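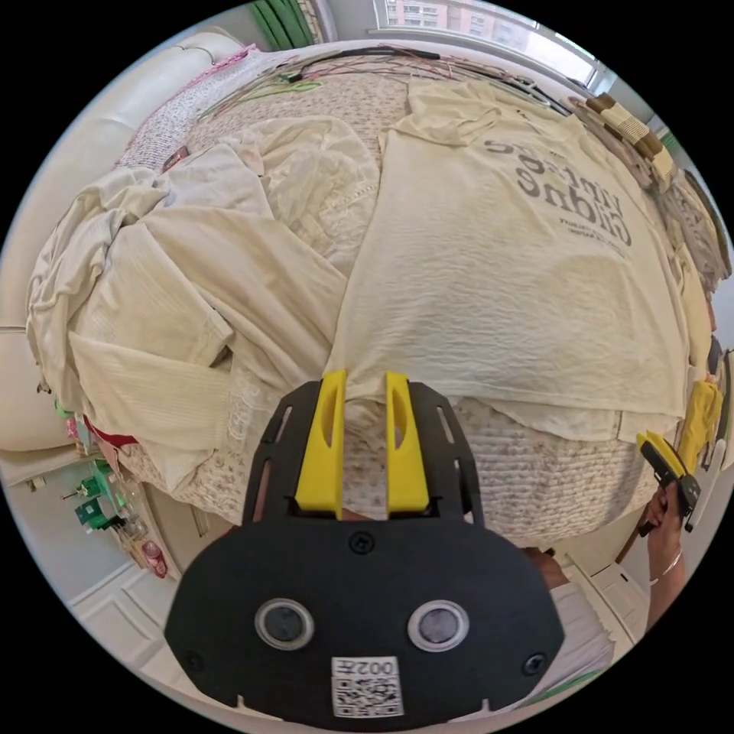

The cream tee on my bed, mid-laundry

How do you fold a big crinkly T-shirt so the print doesn't crack?
Posted by PrekthorpeMom

I fold on the bed, right on the quilted spread, and my cream shirts always end up creased across the lettering. I've tried 3 different folds! Help?

Leif Hviid
Lay it print side down, sides in, then fold up from the hem. Smooth the cloth with your palm before each fold, and go slow near the collar. 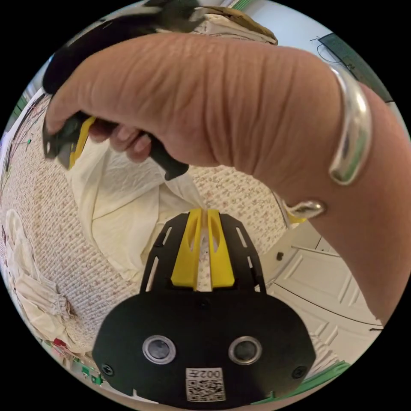 Thin cotton wants two hands, so pinch a corner and pull gently (I do 11 shirts this way every week).

juhl_4
just hang them lol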